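Flovau Automation - shared workspace practice for two-arm cells. A thread for partner sites.

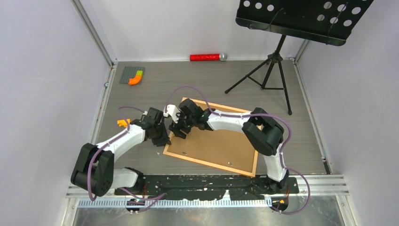
Who may start a two-arm cell when both arms can reach the same spot?
The named operator for that session, once the start sheet has been signed. A second trained person must be within speaking distance, but does not share control of the start button.

1/ The guidance in this thread replaces the November notes. It applies to all cells at Anditz and Deronness where two arms share one work surface. Sites with a single arm should continue to follow sheet 21.

2/ Shared zone. Any area that both grippers can enter is to be treated as a shared zone, whether or not the task calls for both arms to be there at once. The zone must be drawn on the cell plan and given a name.

3/ Close work. With the grippers on either side of one edge of a framed board, only a narrow gap may remain between them. Programmes that bring the arms this close must run at the reduced speed set for the cell until the site lead has signed them off.

4/ Sign-off requires 3 full runs without a stop, watched by the same person. Runs watched by different people do not add up.

5/ Cables. Loops that rise over a gripper or forearm should be checked through the full reach of the arm before the first run of a shift. The check is made by eye, at low speed, with a hand on the stop button.

6/ Cables passing over the front edge of the surface need their own check. Look for rubbing against the beam and for slack that could be caught by a sleeve or a trolley. Slack should be taken up at the base and never at the wrist.

7/ Objects on the surface. Items not in use for the current task may stay inside the panels only if they are entered on the layout sheet. This covers small items such as toy bricks as well as large ones such as a music stand.

8/ We have been asked whether a stand with spread legs counts as one item or several. It is one item. Its position is recorded by its feet, and the height of its top is written beside them.

9/ Changing the layout. Stop both arms, wait for the hold light, then reach in. Holding one arm while the other continues is not permitted at any site, including for a quick correction to a part that has slipped.

10/ Records. Each cell keeps a log of stops with the time, the arm concerned and the name of the operator. Deronness submitted 525 entries for the last review period, of which 111 gave no arm. Entries of that kind cannot be used and will in future be returned to the site.

11/ Filip, our logging tool, now refuses an entry when the arm field is blank. Paper logs remain acceptable where Filip is not installed - please use the revised form.

12/ Wear on beams and mounts. Scratches and chips should be noted at the monthly check, with the place marked on the plan. Surface marks alone are not grounds for taking a cell out of use. Movement at a mount is.

13/ Questions on this guidance should go to Alina Dinu, who keeps the list of approved changes. Requests for an exception must name the cell, the task and the length of time needed.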